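3.2 The letters and the plates

I should say a bit more about the letters, because they gave us more trouble than anything else in this study (the tabletop was easy by comparison!). We wanted small foam ones, the kind you find in a bag of craft supplies, and all of them lowercase. Capitals would have been simpler to sort by shape, but the words our readers meet first are mostly in lowercase, and I was stubborn about that from the start.

The set we settled on came from a school supply shop in Udine. It has plenty of colors, and the colors mean nothing at all, so a letter can be red in one word and blue in the next. I like that. In our August pilot we had used a set where every vowel was the same color, and people leaned on the color so hard that they stopped looking at the shapes. Zumer (the older of our two word lists, described in Section 2) is full of short words with one vowel in the middle, and with the colored vowels you could very nearly guess the word without reading it. So out they went.

Foam has its own habits. It's light, it slides, and two pieces that land partly on top of each other can pass for one odd piece until you nudge them apart. The thin letters are the worst. An "l" on its side is just a bar, and an "r" with a short arm isn't much better. We talked for a long time about marking a baseline on each piece and in the end left them plain, mostly because I couldn't find a pen that didn't bleed into the foam.

Then there's the question of which way up things are. Lowercase "p", "q", "b" and "d" are close to the same shape turned around or flipped over, and on a table with people sitting on different sides there's no natural "up" anyway. We decided that "up" would always be judged from the plate side of the table, and that a letter scattered on the table could lie at any angle it liked. Only letters on a plate had to be read in order. Figure 2 shows the letters spread out on the table and, separately, a plate with a few of them on it.
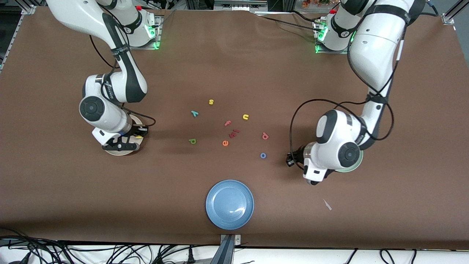 Figure 2. Foam letters and plates on the brown tabletop. 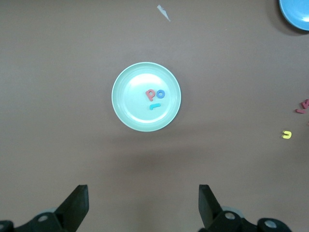 3.3 Scoring a plate

Scoring sounds like the dull part, and I'd hoped it would be, but we rewrote the rules more than once. The version we used for everything reported in Section 4 goes like this. A word is scored one plate at a time, reading left to right from the plate side. A letter counts if all of it lies inside the rim. If any part hangs over the rim it's out, even if you can read it perfectly well, and yes, this felt mean.

The next rule deals with letters that sit lower or higher than their neighbors. On a small round plate there just isn't room for a long straight row, so pieces drift up and down, and a third letter often ends up tucked under the first two. We first called those plates unreadable and threw them away. That was too strict, and it cost us some perfectly good words. Under the final rule the top row is read first and then whatever sits beneath it, the same way you'd read two lines on a page. If two pieces overlap so that neither can be named with confidence, the plate gets no score for that pair, but the rest still counts.

Each word was worth up to 12 points: 8 for having the right letters on the plate, 2 for having them in the right order, and 2 for having them the right way up. I know the weights look lopsided. We tried an even split early on, and a plate with the wrong letters in a beautiful straight line kept beating a plate with the right letters in a heap, which seemed silly for a study about finding letters.

The shorter of our lists, Sivakumar, has 6 words on it, and we scored all of those twice, with a break in between, to see whether we'd agree with ourselves. Mostly we did. The disagreements were nearly all about thin letters lying sideways, and after that we allowed a scorer to write "l or r" and take half credit for the right-way-up part. The full scoring sheets are in the Munorgate archive along with the word lists, and they include my crossings-out.

One last thing on plates. We didn't control for plate color, and we probably should have. A pale letter on a pale plate is harder to pick out than a red one, and glare on a shiny surface makes it worse. I'd choose something matte and dark next time, and I'd buy a second bag of letters while I was at it.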